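This month I compare two grippers for our tip box task in simulation. One is the stock gripper from Giteck, the other one is from Rivas. Same arm, same controller, only the end changes.

The Rivas fingers are wider. They touch the open lid when the box is rotated.

I did 53 tries with each. Giteck is slower to close but I trust it more. Lihua Xia does not agree with me, she wants to see the real arm first.
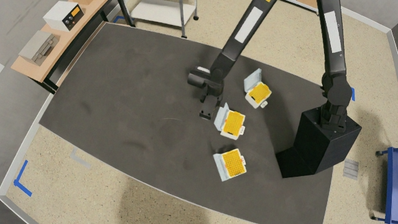 Gripper near the middle one of three open tip boxes, in the simulator.

Next I will move the wrist camera lower. If somebody has good settings for contact friction, please write to me.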